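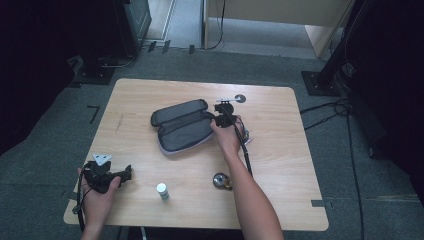
Das graue Mäppchen von Nivier, aufgeklappt auf meinem hellen Tisch

Dunkelgrau, länglich, weich – viel mehr wollte ich von einem Mäppchen eigentlich nie. Trotzdem habe ich jahrelang irgendwelche Blechdosen und ausgeleierte Rollmäppchen mit mir herumgetragen, bis mir Mabli Gronow letztes Jahr im März das Osness von Nivier in die Hand gedrückt hat (sie hatte zwei bestellt und wollte nur eins). Seitdem ist es jeden Tag dabei, und weil mich ständig Leute darauf ansprechen, kommt es jetzt eben auch in meine kleine Ausrüstungsecke!

Was mir am besten gefällt: Man kann es ganz aufmachen. Der Reißverschluss läuft so weit herum, dass die beiden Hälften nebeneinander auf dem Tisch liegen, fast wie bei einem Brillenetui. Ich muss also nicht mehr mit zwei Fingern nach dem Radiergummi graben. Am Reißverschluss entlang ist der Rand etwas heller grau abgesetzt, das sieht man auch bei schlechtem Licht noch ganz gut, und so finde ich die Öffnung im Rucksack sofort.

Der Stoff ist weich und gibt nach. Wer seine Füller vor Stößen schützen will, ist mit einem festen Etui besser bedient, das muss man klar sagen. Bei mir sind Bleistifte drin, zwei Fineliner, ein kurzes Lineal, ein Spitzer und meistens noch ein Ladekabel, das da gar nicht hingehört. Zugemacht ist es dann ordentlich dick, aber der Reißverschluss hat bisher noch nie geklemmt. Eine Brille habe ich auch schon darin transportiert, im Zug nach Okthorpe, und sie kam heil an – empfehlen würde ich es trotzdem nicht.

Zum Saubermachen: Ich hatte nach einem Monat Graphitstaub in allen Ecken. Ausklopfen, dann lauwarmes Wasser mit ein bisschen Seife, über Nacht offen liegen lassen, fertig. In die Maschine würde ich es nicht stecken. Daithí Moynihan hat es mit seinem gemacht und meint, es sei danach ein bisschen schief gewesen, aber bei Daithí ist alles ein bisschen schief, also keine Ahnung, ob das an der Maschine lag.

Und weil bestimmt wieder jemand nach dem Tisch fragt (beim letzten Mal ging es in den Kommentaren nur noch um den Tisch): Das ist der helle von Toivonen, Holz, mit abgerundeten Ecken und einer ganz zarten Maserung. Ich mag ihn sehr, gerade wegen der Ecken, weil ich mir an meinem alten Schreibtisch dauernd die Hüfte gestoßen habe. Das dunkle Grau vom Mäppchen hebt sich darauf so deutlich ab, dass ich es auch im größten Durcheinander noch finde. Auf meinem alten schwarzen Tisch hätte ich vermutlich jeden Morgen danach gesucht.

Kurz das Wichtigste, falls ihr nur schnell nachschauen wollt:

Modell: Osness
Hersteller: Nivier
Farbe: dunkelgrau mit hellerem Rand am Reißverschluss
Form: länglich, ganz aufklappbar
Bei mir im Einsatz für: Stifte und Kleinkram
Meine Wertung: 7 von 10

Die fehlenden Punkte gibt es, weil innen für meinen Geschmack ruhig noch eine Schlaufe für den Spitzer sein dürfte. Der rutscht bei mir immer ans Ende und versteckt sich unter den Finelinern. Außerdem hätte ich es gern eine Nummer kürzer, dann würde es quer in meine Umhängetasche passen. Ein kleineres Modell habe ich bei Nivier noch nicht entdeckt – falls ihr eins kennt, schreibt mir das bitte unten rein!

Stand: 7. Februar 2020

1.497 Mal geteilt
7 Kommentare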